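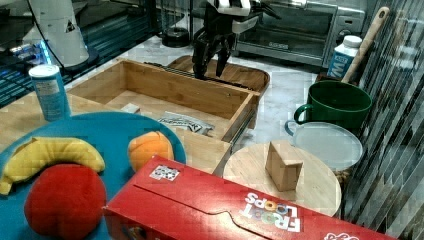 Musa notebook - coding the exit talks articles, September 2018

Picked up where the last entry stopped. The full pull from Cassim is now in the shared folder and the file opens without errors. It has 2,472 news articles on the talks between Britain and the EU, from the British side and the continental side, all in English or with an English version supplied by the paper. The older pull, the one from February, should not be used for anything. I moved it to the archive folder and put "old" in the name.

First job was duplicates. Cassim gives every article its own record number, so a wire story printed by several papers comes through several times with a different number each time. Matching on headline doesn't catch them because papers write their own headlines. I matched on the first paragraph after taking out the dateline. That finds most of them. It also finds some pairs that are not duplicates, mostly daily live pages that start with the same standing paragraph. I looked at those by eye and put them back.

Decision on wire copies: keep one, and record in the "printed in" column every paper that ran it. We may want to weight by that later. I don't have a view yet on whether we should. A story in a lot of papers was read by more people, but it was still written once, and what we are measuring is how reporters describe the two sides.

After duplicates, and after dropping opinion columns, letters and cartoons with captions, the set for hand coding is 785 articles. That is smaller than I wanted. Most of the loss is opinion. A lot of what looks like news in the pull is filed under analysis, and the analysis label means different things at different papers. For now, anything labeled analysis stays in if it quotes at least one official, named or unnamed, and goes out if it doesn't. Wrote that into the codebook.

Codebook changes since the last entry:

"Mood" code. We had one code for how the article describes the mood in the talks. Split it into mood attributed to a source and mood in the reporter's own words. They were pulling in different directions. Unnamed officials are gloomy or annoyed in nearly everything I read today, and the reporter's own sentences around the quote are a lot flatter.

"Leverage" code. Definition was too loose. It now applies only where the article says or clearly implies that one side needs a deal more than the other. A line about one side being better prepared does not count and goes under "preparation".

"Clock" code. New. For any mention of time running out, deadlines, late stages and so on. I had been putting these under "leverage" and should not have. The articles coded so far need to be gone over again for this one.

"Border" code. No change to the definition, but a note was added. Articles on the Irish border often switch between goods and people inside one paragraph. Code both if both are there. Do not try to decide which one is the main point. 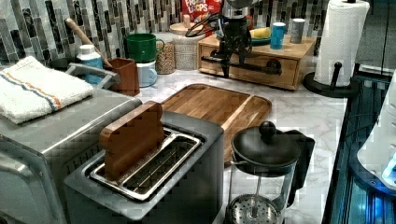
The unnamed official problem is still open. The same quote from the same unnamed person can show up as "an EU official" in one paper, "a diplomat" in another and "a senior figure close to the talks" in a third. We can't know it is one person unless the words match, and even then one paper may have lifted it from another. I have been coding the label exactly as printed and not trying to join them up. That means we can say what kind of source the reader was told about. We can't say how many people were talking, and the write-up needs to be careful there.

Ran the first agreement check in Dernik. Both coders did the same batch, separately, with no discussion until the end. Results, in words, since the numbers will move once "clock" is redone:

Source type - good. Disagreements were all over whether a former minister counts as an official. Answer is no, code as "former officeholder".

Mood, attributed - good.

Mood, reporter - poor. One of us codes verbs like "insisted" and "conceded" as mood and the other doesn't. I think we leave verbs out and give them a separate pass if we have time. Reporters use "insisted" for everything.

Leverage - fair, and better on the articles done after the definition was tightened.

Border - good.

Dernik crashed while exporting the check. The work was saved but the comments were not. Until that is fixed, type comments in the side file and paste them in at the end. Also, Dernik cuts off any article over 1,000 words when it prints, without a warning. The screen version is complete. Do not code from paper.

On Trekton. The plan was to set our articles next to the Trekton survey and see if shifts in coverage line up with what people said about how the talks were going. I read through the survey questions again. The wording changed partway through. Early on it asks whether the talks are going well "for Britain" and later only whether they are going well. I don't see how those can be put on one line. We could use just the later part, which loses the first months of the talks, or we could show the two parts with a gap. I lean toward the gap. Need to write to Trekton and ask whether they ran the two wordings side by side at any point, because that would settle it.
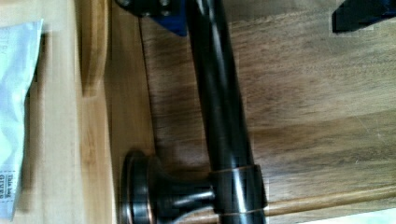 Dark bronze bar with its round mounting post.

Small things:

- Dates. Cassim uses day first, Dernik uses month first. I converted everything to the long form with the month spelled out. Check any date with a low day number before trusting it.
- The folder called "talks_misc" is mine and can be ignored.
- One paper's website version and print version differ in the last few paragraphs. Using print where we have it.
- The word list for "divorce bill", "exit bill" and "settlement" is in the codebook, last page. All go under "money".

Next: redo "clock" on the articles already coded, second agreement batch, letter to Trekton. Leave the weighting question until both batches are in.

Home Notebook Codebook Files Older entries Search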